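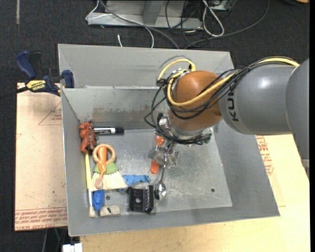 A KUKA arm reaching into a bin of small objects

About Suritell

Suritell makes voice software for the things people already have at home: the television, the thermostat, the washer, the speaker on the kitchen shelf. Our assistant is called Ryu. You talk to it the way you'd talk to anyone else in the room, and it works out which device you mean.

How we started

Ye-ji Yeom wrote the first version of Ryu for her grandmother, who had four remotes and used one of them. The early build ran on an old tablet taped to the side of a bookcase, and it understood exactly 22 commands, most of them to do with the volume. It was slow and it misheard the word "weather" almost every time. Her grandmother loved it anyway and started asking for more (recipes first, then baseball scores, then reminders to move the laundry).

Two former coworkers joined that spring and the three of them rented a room above a tile shop. They kept the name Ryu for the assistant and picked Suritell for the company after a very long evening with a whiteboard. We still have the whiteboard!

What we do now

Ryu runs on 19 kinds of household device today, from televisions and refrigerators to window blinds. We don't build the appliances ourselves. Manufacturers license our software and put it inside their own products, so you may have talked to Ryu without ever seeing our name on the box. If your device has a "Powered by Ryu" line in its settings menu, hello, that's us.

Most of the listening happens on the device. When you ask for the lights to go down, the request is handled in your living room and stays there. Questions that need the internet, like movie times or traffic, go out to our servers, and you can read or delete that history in the app whenever you like. We feel strongly about this one, and it has shaped almost every decision we've made about hardware partners.

Ryu speaks English, Korean and Spanish, and it's fine with people who mix them in the same sentence. Ye-ji's family does that at every meal, so it was on the wish list from day one. Getting it right took us three years and we're still tinkering with it.

Roresside

Roresside is our second product and the one we can't stop talking about. It lets devices from different brands share one conversation. Say you start a timer on the oven, walk into the den and ask the television how long is left. With Roresside, the television knows. It sounds like a small thing until you've lived with it for a week, and then you get annoyed at every house that doesn't have it.

The first public release came out in December, with support for ten partner brands. Tusateck, who make smart switches and plugs, were the first to sign on and the most patient testers we could have hoped for. Their engineers sent us 676 bug reports during the trial. We read every one, we fixed nearly all of them, and the product is so much better for it.

Next up is support for older devices, including ones that never had a microphone to begin with. A plug-in adapter is in testing with a small group of households right now.

The people

We're a small company and we like it that way. Engineers answer support messages one afternoon a week, and designers visit customers at home to see how Ryu behaves with a dishwasher going and kids yelling in the hallway. Our linguists probably have the most fun of anyone. Ask them about all the ways people say "turn it down a little" and clear your schedule.

Ye-ji is still our chief executive and still writes code, mostly on the timing side: how long Ryu should wait before it decides you've finished talking. She has opinions about pauses. Her grandmother remains on our tester list and has sent back two releases for being "too chatty."

We eat lunch together on Tuesdays, whoever's in the building. New people pick the place for their first month.

Working with us

If you make appliances, televisions or anything else with a power cord and a bit of memory, we'd like to hear from you. Ryu needs less room than most people expect, and our integration team will sit down with your engineers for as long as it takes. Development kits are free for the first six months.

We also take on student interns twice a year in speech, sound and interface design. No experience with voice products is needed. Send us something you've made, finished or not, and a few lines on what you'd change about it.

Customers can reach support through the Ryu app or the Contact page. Press questions and partner inquiries go through the Contact page as well.

Page last updated Fri 16 January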